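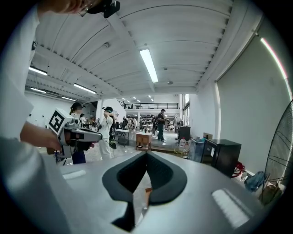 *Workshop, tube lights on, mezzanine at the back.*

Swapping a fluorescent tube, quick version

1. Breaker off. Not just the wall switch. Tape a note on it.
2. Let the tube cool, 18 minutes if it's been on all morning.
3. Ladder on flat floor, somebody holding it. Ruan Coetzee did one solo in January, don't be Ruan.
4. Both hands on the tube, quarter turn, ease it down. Stiff? Wiggle, dont yank.
5. Check length and wattage printed on the old one before you order. Heseck sells them, 50 a box.
6. New one in, pins up the slot, quarter turn til it clicks.
7. Breaker on. Flickers? Reseat it. Still flickers, probaby the ballast.

Old tubes go back in the sleeve, then recycling. Never the dumpster.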